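Camton police open day, September. Got there at 4, which was late, half the tables already packing up. Parking at the Luik lot was 2 dollars, cash only, so bring some.

Started in the evidence building. Rhea Agbayani runs the property room and did the tour herself — fast talker, good. They hold 495 bags from burglary cases right now, most unclaimed. Bikes, tools, a lot of jewelry. If you got robbed in Gustby or Camton last year, call them, seriously. You need the report number and ID. Items go to auction after 90 days if theres no open case.

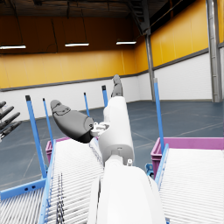 Simulated white arm with a dark gray gripper.

Then the robbery talk upstairs. Li-hua Yip, detective, took questions from store owners. Main points: vary your bank run times, dont count the drawer by the window, write down the plate before anything else. Someone asked about the Adus Market case. No comment, still open.

Skipped the dog demo — line was out the door. Coffee was free but gone by the time I got ther. Next one is in spring, no date yet.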